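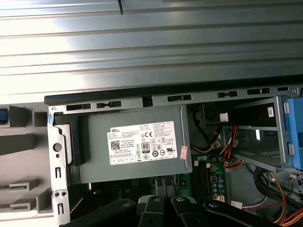

Figure 1. Power supply in the open case, with the Dell label facing up.

Desktop Teardown: Project Report
Branwen Gittins
2022-05-30

1. Purpose

The goal of this project was to take apart a desktop computer, keep the parts in usable condition, and write down the order of work so that another student could repeat it. I picked a tower because the parts are large and easy to reach compared to a laptop. The machine came to our lab through Grorent, a local firm that passes on retired office equipment to schools.

I expected most of the work to be unscrewing things. A bigger share of it was finding out which cable had to come off before a part would move.

2. Setup

The case was laid on its side on the bench with the side panel off. I worked this way the whole time. Standing the tower up makes some cables easier to see, but parts that are already loose can drop onto the motherboard.

Before opening the case I shut the computer down, unplugged it, and held the power button for 8 seconds. I wore a wrist strap clipped to bare metal on the chassis. Screws went into a tray with paper labels. The lab sheet (the Cheng sheet, as everyone calls it) asks for one label per part, and I followed that.

3. Order of work

The plan on the sheet starts with the hard drive and ends with the power supply. I kept to it except for the processor, which I took out early while my hands were steady.

The drives in this case are held by blue plastic latches, so they don't need a screwdriver. The data cable should be pulled by its plug and never by the wire. The blue SATA cable in our case was stiff and kept springing back over the work area. 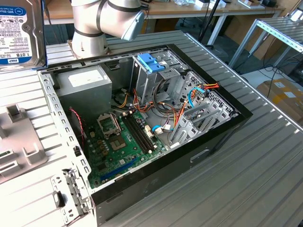
The processor needs more care than any other part. The lever has to be released fully before the metal frame will swing up, and the chip is then lifted straight up by its edges. I put it in an antistatic box right away. With the socket open, the contacts are exposed, so no tools should be passed over that corner of the board. I forgot this once and had to be reminded.

The old thermal paste had dried out. Cleaning it off took two wipes with 70 percent alcohol and a coffee filter, which leaves less lint than a paper towel.

4. Cables

The power cables were the slowest part. Yellow, orange, red, and black wires run in bundles from the power supply across the middle of the case, and they lie over things you want to reach. My first idea was to tie them all back at the start. This was a mistake — once they were tied, I couldn't tell which plug belonged to which bundle, and I had to cut the ties again. 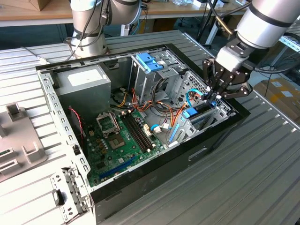 On the second try I left each bundle where it lay until its plug was free, then put a piece of tape on it and folded it back toward the power supply. It looked messy but went faster. The whole cable step took around 2 hours over both tries, and most of that was the first one.

5. Problems

The metal edges inside the case are sharper than they look. I would wear thin gloves for the drive cage next time. I also mixed up the screws from the drive bracket with the ones from the power supply, and had to sort them by thread.

6. Next steps

The parts will be tested in May next year by the group that takes over the bench. Until then they are stored in the Okari cabinet with a copy of my notes. The power supply should not be opened under any circumstances, and I have written that on its bag.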